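Jurnitz Flag Football: Your Questions, My Answers

I run the fall league, so if something below is wrong, blame me and send me a note!

Do I need to have played before?
Nope. Half of last year's Dandden squad had never pulled a flag in their lives, and they made the playoffs.

How many players can a team carry?
13 on the roster. You can start a game with fewer, but please text the other captain first.

When's the roster deadline?
Fri 22 September, at 9 p.m. I stretched it in June for the summer league and regretted it for weeks, so I'm holding firm this time.

Is there food after the games?
Yes, on opening night and after the final. It's a potluck, so bring a dish to share (we supply the plates).
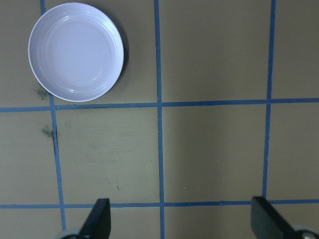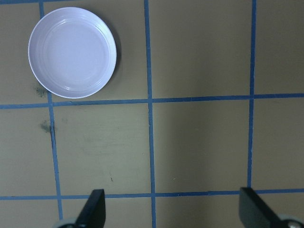
Where do we play?
Hughes Field, the far side by the bleachers. The Tundo lot is the closest parking, but it fills up fast when there's soccer on.

Can I wear cleats?
Molded ones, sure. No metal, and no shorts with pockets either (fingers get caught, trust me).

What happens if it rains?
We play. Lightning is another story: everybody off the field, and I'll post a makeup date that night.

Can I play for 2 teams?
Sorry, no. You can sub for another team in the regular season if their captain asks me before kickoff.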